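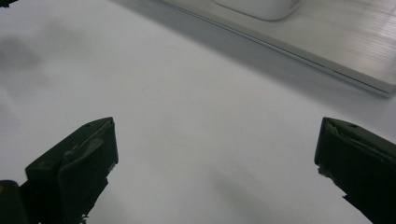
4. 天板とトレーの準備

この章では、作業台 Penura の白い天板を拭いて、トレー Caltasach を置くまでの手順を説明します。脚の組み立てがまだ終わっていない方は、先に第3章をお読みください。天板の高さは床から82センチです。高さを変える場合も第3章の方法で行い、それからこの章に戻ってください。

4.1 用意するもの

・柔らかい布 2枚(1枚は水拭き用、1枚は乾拭き用)
・ぬるま湯
・台所用の中性洗剤 少し
・トレー Caltasach(薄い灰色)
・付属の滑り止めシール 4枚
・巻き尺

注:滑り止めシールは、説明書と同じ袋の中に入っています。箱の底に残っていることがありますので、箱を捨てる前に確認してください。

4.2 天板を拭く

1. 天板の保護フィルムをはがします。角から始めて、斜めの方向にゆっくり引いてください。急に引くと、フィルムが途中で切れて、細い部分が縁に残ることがあります。

2. フィルムの糊が残っている所は、ぬるま湯に浸した布をしばらく当ててから拭きます。爪やカッターでこすらないでください。

3. ぬるま湯で薄めた洗剤を布につけ、よく絞って、天板の全体を奥から手前へ拭きます。

4. 水だけで絞った布で、もう一度拭きます。

5. 乾いた布で仕上げます。横から光を当てて見ると、拭き残しの筋が分かりやすいです。天板は白いので、真上からではよく見えません。

注意:シンナー、漂白剤、研磨剤の入ったクリーナーは使用しないでください。表面のつやが変わり、元に戻りません。メラミンのスポンジも同じです。

4.3 トレーを置く

1. トレーを裏返し、裏面の四つの角に滑り止めシールを1枚ずつ貼ります。シールは縁から少し内側に貼ってください。縁からはみ出すと、ほこりが付きます。

2. シールを指で強く押さえて、そのまましばらく待ちます。

3. トレーを表に戻し、両手で持って、天板の奥のほうに静かに下ろします。引きずらないでください。

4. トレーの向きを決めます。天板の縁と平行に置いても、斜めに置いてもかまいません。右利きの方は右奥、左利きの方は左奥が使いやすいと思います。斜めに置く場合は、トレーの角が天板の外に出ていないことを確かめてください。

5. 天板の手前の縁から奥へ、43センチの所まで巻き尺で測ります。この範囲を作業の場所として使いますので、トレーはその奥に置きます。斜めに置いたときは、一番手前の角で測ってください。

6. 手のひらでトレーの中央を軽く押します。がたつきがある場合は、シールを一度はがして貼り直すか、天板の水平を確認してください(3.6を参照)。

注:シールは貼り直しができますが、回数が多くなると粘着力が弱くなります。追加のシールは Khasawneh の部品窓口で注文できます。注文のときは「Caltasach 用、丸形」と書いてください。四角形のシールは旧型のトレーのもので、厚さが違います。

4.4 使い始めてからの注意

・トレーの上に、熱い鍋やアイロンを直接置かないでください。50度を超えるものを置くときは、必ず下に断熱のマットを敷いてください。天板も同じです。

・インク、カレー、紅茶などの色の強いものがこぼれた場合は、すぐに拭き取ってください。時間がたった汚れには、中性洗剤を含ませた布を置いて、それから拭きます。一回で落ちなくても、強くこすらずに、同じことを繰り返してください。

・底がざらざらした物(陶器の鉢、金属の工具など)を天板の上で滑らせると、細かい傷ができます。移動するときは持ち上げてください。

・トレーを物の入ったまま運ぶときは、両手で、短いほうの辺を持ってください。

・天板に紙を長い間置いたままにすると、その部分だけ色の変わり方が違ってきます。窓の近くで使う場合は、ときどき置き場所を変えてください。

4.5 定期的な手入れ

毎日使う場合は、週に一回、たとえば火曜日と決めて、トレーを持ち上げてその下も拭いてください。トレーの下には消しゴムのかすや糸くずが入りやすく、そのままにすると天板に細い跡がつきます。

十月から春までの乾燥した時期は、静電気でほこりが付きやすくなります。乾いた布で拭くと、ほこりが動くだけのことがありますので、固く絞った布を先に使ってください。

4.6 困ったとき

白い天板に灰色の線がついた
金属がこすれたときの跡の場合があります。中性洗剤で落ちないときは、白い消しゴムを軽く当ててみてください。目立たない所で先に試すことをおすすめします。

トレーの位置が少しずつ動く
シールの裏側にほこりが付いています。水で洗って、完全に乾かしてから使ってください。天板に洗剤が残っている場合も滑りやすくなりますので、4.2の手順4と5をもう一度行ってください。

トレーが反っているように見える
平らな場所に裏返して一晩置いてください。それでも四つの角がつかない場合は、交換の対象になることがあります。購入した店の名前を書いて、窓口までご連絡ください。

天板とトレーの白さが違って見える
天板とトレーは別の色です。照明の色によって、違いが大きく見えることも、ほとんど分からないこともあります。

この章の内容についてのお問い合わせ:Clurkanari 取扱説明書係(担当 Consuelo Huerta、Kirsty Semple)。日本語と英語でお答えできます。返事まで数日いただくことがあります。

次の章:5. 引き出しの取り付け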